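Kuvov says its shirts last for years. The founder of the small clothing label told me so twice before I had sat down.

"People throw out a T-shirt after one summer," she said. "Ours, they keep."

How does she know? The firm mailed a survey to 3,000 buyers in May. It got 182 answers. I suggested that people who hated the shirt might not write back. "Maybe," she said.

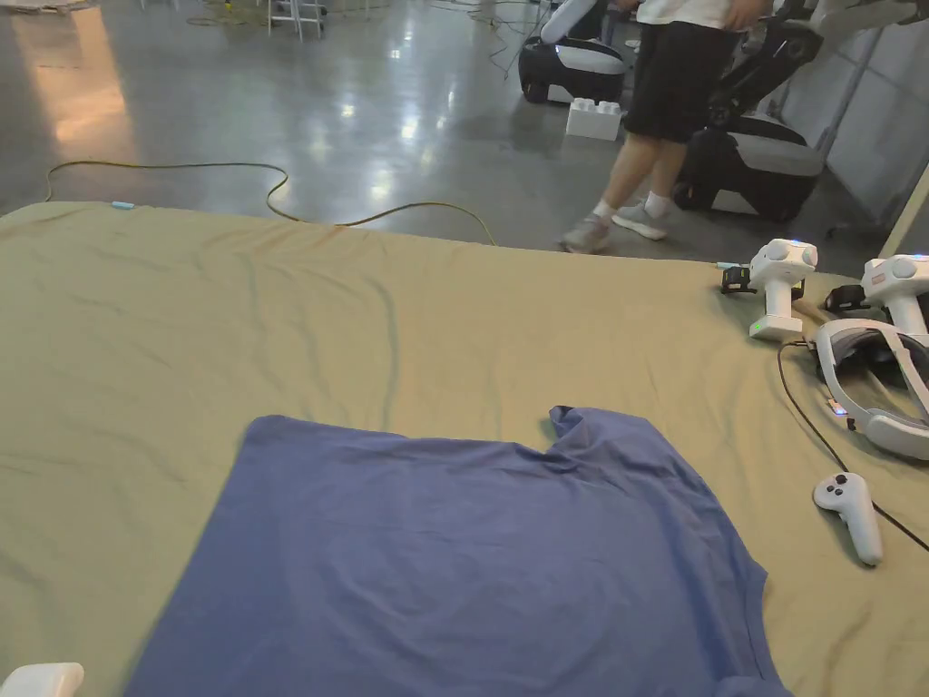 The price question

A Kuvov shirt costs 3 times what Sternex charges. She puts that down to the sewing, done at Witow — though she wouldn't tell me what the sewing costs.

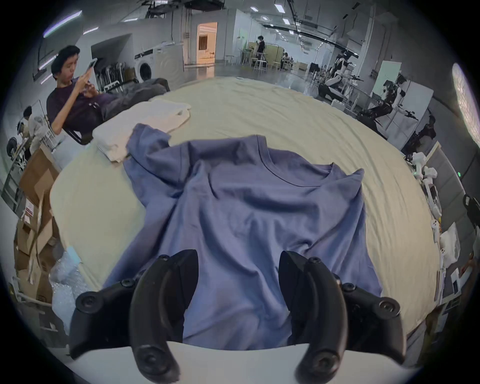 By A. Gajewski, consumer writer

I asked about shrinking. "Wash it cold and you'll be fine," she said. That is true of most shirts I own, including the cheap ones.

Would she print a guarantee on the label? "We're looking at it." She had told another paper the same thing a year earlier. 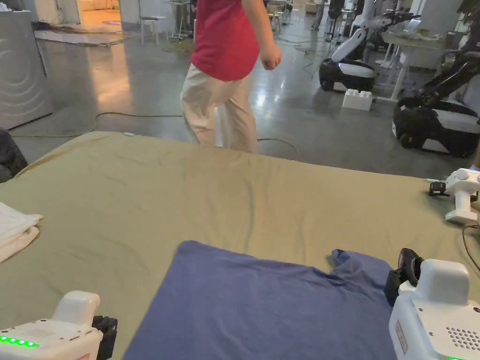 A blue T-shirt laid flat on green cloth.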